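# Chapter 7: When the Grip Lets Go

A robot that drops something is far more interesting than one that doesn't! A clean pick-up tells you very little. A dropped one leaves clues everywhere – in the force readings, in the position log, in the wear on the finger pads – and learning to read them is one of the great pleasures of this field.

This chapter follows a single fault. The Telline project set out to teach a sorting arm how to handle light household objects, using movements recorded by people with hand-held grippers. The team collected 3,000 recordings, trained the arm and started trials in April. It did well with firm, boxy things. Then it began squeezing thin ones until they popped sideways out of its fingers, and 148 trials ended that way. 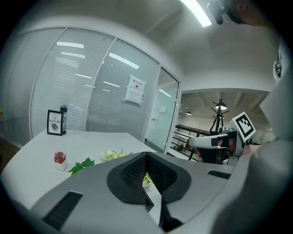
**Figure 7.1** A hand-held gripper close up, with a second one to the right carrying a square marker.

Where would you look first? Most students say the motors, and so did the engineers. They swapped a drive unit, ran the trials again and got the same result. The software came next, and it was doing exactly what it had been taught. The trouble had started much earlier, back at the recording table.

Square markers let a tracking system work out where each gripper is and which way it's tilted. If a marker plate shifts on its mount, even by the thickness of a coin, every position worked out from it shifts too. The recordings still look perfectly smooth. They're just smooth in the wrong place, and the arm faithfully copies the error.

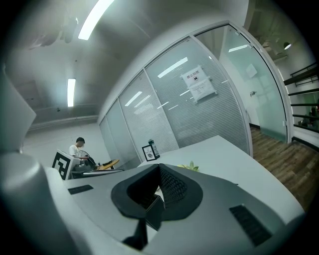
**Figure 7.2** Black gripper fingers meeting at a point; the inner pad on the right has a raised grid texture.

Soft fingers make this kind of fault harder to spot. They bend around an object and forgive a small miss, so a person can finish the task without noticing that anything is off. A thin object gives the fingers much less to wrap around. Picture frames, cards and flower stems are wonderful test pieces for that very reason, and we'll use all of them in the exercises.

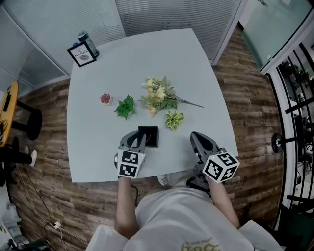
There is a safety side as well. An object squeezed out at speed can travel a surprising distance, and in one Telline trial a frame landed outside the marked work area. The arm had no rule telling it to stop when its fingers closed on nothing. Section 7.3 shows you how to write one, and it's shorter than you might expect.

By the end of the chapter you should be able to:

- trace a dropped object back through the motor, software and recording stages
- check a marker mount for movement before a session begins
- set a stop rule for an empty grip

Keep your notebook handy. We begin with the log from the first failed trial.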